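外科基本手技実習 配布資料 第2回
縫合糸の扱いと器械結び

担当:Yasaman Nikzad、Kam-wah Kao
実習室の予約・物品の問い合わせ:Imogen Heywood

1. 今回の範囲
前回の持針器の持ち方と刺入角度に続き、今回は糸の取り回しと結紮を扱う。連続縫合は次回に回す。1月の回を欠席した者は、前回資料の3ページまでを読んでから参加すること。

2. 準備するもの
・縫合練習用パッド(各班の箱に入っている)
・持針器、有鉤鑷子、剪刀
・編糸およびモノフィラメント糸
・針カウンター
・手袋(サイズは各自で確認)
糸は長めに切り出してあるので、使う前に半分にしてよい。残りは捨てずに袋へ戻す。

3. 糸の性質
編糸はしなやかで結び目が締まりやすいが、組織を通るときの抵抗が大きい。モノフィラメント糸は滑りがよい反面、巻き癖が残り、結び目がゆるみやすい。巻き癖は両端を軽く引いて取る。強くしごくと表面に傷がつき、そこから切れることがある。
持針器の先で糸の途中を強くつかむことも避ける。つかんでよいのは、あとで切り落とす短い側の端だけである。

4. 器械結びの手順
(1) 針を抜き、短い側の糸を2 cmほど残す。
(2) 持針器を創の中央、長い側と短い側の間に置く。
(3) 長い側の糸を持針器に2回巻く。
(4) 短い側の端をつかみ、両手を左右に開いて結び目を平らに落とす。
(5) 次は逆向きに1回巻き、同じように落とす。
(6) もう一度向きを変えて1回巻く。
(4)で手の向きを間違えると結び目がねじれる。昨年の受講者ではSebastián Duránの班がここを動画に撮って見直していたので、希望する班には見せる。
締める力は創縁が軽く触れ合う程度とする。組織が白くなるまで締めない。

5. ループの作り方
体腔内で結ぶ場合、器械の動く範囲が狭く、糸を大きく引き回すことができない。そのため、先に糸でゆるい輪を作り、その近くに二本の器械の先を寄せて操作する。

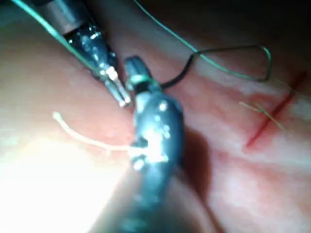
糸の輪は、つぶれない大きさを保つことが大切である。小さすぎると巻きつける途中で器械から外れ、大きすぎると視野の外へ出て周囲に引っかかる。緑色の糸が組織のやや上で細長いしずく形の輪になっており、二本の器械の先はわずかな間隔まで近づいている。練習でもこの距離感を目安にし、先端どうしを離したまま糸だけを追いかけないようにする。輪が組織に貼りついたときは、引っぱらずに糸を持ち上げて形を直す。

6. よくある失敗
・短い側を長く残しすぎ、引き抜くのに手間取る
・巻く前に長い側を張ってしまう
・結び目を創の真上に置く(片側に寄せる)
・針を見失う。使わない間は必ず針カウンターに戻す

7. 課題
単結節縫合を編糸とモノフィラメント糸で1列ずつ作り、パッドに班名を書いて提出する。次回、Ghazal Ahmadpourが結び目の向きと間隔を確認して返却する。提出先は実習室入口の棚、下段の箱。

配布日:2020年2月25日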